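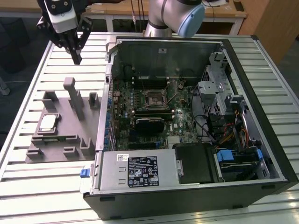
Bheki Dlamini wants me to stop using the word "recycled." I have used it twice in our first ten minutes, and both times he has winced.

"Recycled means shredded," he says. "If you put your old computer in the bin at the town dump, it gets recycled. What I want is for somebody to use it again. Those are two different businesses and they get sold to the public as one."

Dlamini runs the reuse side of Derard, a company in Ikport that takes in office computers from firms that have finished with them. Its brochure promises "a second life for every machine." I had come to ask how much of that was true, having read a lot of brochures on the subject and believed few of them.

The answer, by his own account, is some of it. Last year Derard took in 2,102 desktops. He says 56 percent went back out as working computers. The rest were stripped for parts or sent on as scrap. When I point out that this is a long way from every machine, he shrugs.

"I didn't write the brochure. I've asked them to change it."

Has anyone changed it? "It's being looked at."

I asked where the figure of 56 percent comes from, and whether anyone outside the company checks it. It comes from Derard's own stock system, and no one does. Dlamini was quicker to admit this than I expected, and also quicker to move on. He would welcome an outside check, he said, if somebody else paid for it. A machine counts as reused on the day it leaves the building. If a buyer switches it on, hates it and drops it at the dump a month later, the number stays the same.

"That's fair," he said, when I put that to him. "I don't know what happens in people's houses. I know how many come back to us under warranty, and it's low."

He wouldn't say how low.

The part of our talk I found most convincing was about why good computers get thrown out in the first place. Dlamini puts very little of the blame on the hardware. Most of the desktops he sees were bought on a lease, and when the lease ends they go, whether or not anything is wrong with them. Others are let go when a new version of some program won't run on them.

"People say the computer got slow. The computer is doing what it did on the first day. It's the stuff you put on it that got fat."

A plain desktop, he says, can be useful for far longer than an office will keep it. The power supply may need changing. Old drives he replaces as a matter of course. Memory is easy. Processors hardly ever die, in his experience, though the sockets they sit in get damaged by people in a hurry.

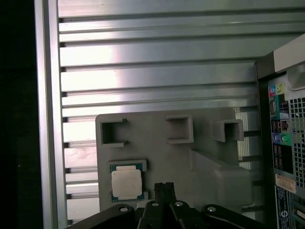 A processor on a molded plastic tray.

I asked about Mondo, the green label now stuck on many refurbished computers, Derard's included. The label says a machine has been "restored to a high standard." I have tried to find out what the standard is. The published guide runs to six pages, and most of them are about how to display the logo.

Dlamini laughed at that, and then asked me to be careful how I wrote it up. Derard pays a yearly fee to use the label. "Buyers look for it," he said. "If I take it off, they'll go to someone who kept it on." Does it make the computers any better? "It makes the boxes nicer."

Then there are the schools. Derard gives machines to the Nkuna district each September, and there is usually a photo in the local paper. I had spoken beforehand to Dehua Kang, who teaches there and was grateful for the computers but less so for what came after. There had been no spare parts and no one to call. When a machine failed it went into a closet, and by spring the closet held up to 20 of them.

"She's right," Dlamini said. "We gave them the computers and left. I'd have complained too."

He says the next delivery will come with a box of spares and a phone number. I asked who would be answering the phone, and at that point he started talking about budgets. It may well happen. He seems to want it to, and he was plainer with me than most people in his trade have been. But wanting it is cheap, and I have heard this kind of promise before from companies that were also very nice to visit.

Before I left I asked what he would tell someone thinking of buying a refurbished desktop. Ask how long the warranty is, he said, and get it in writing. Ask whether the drive is new. Ignore the stickers.

And what does he use at home? "A laptop," he said. "New. My wife picked it."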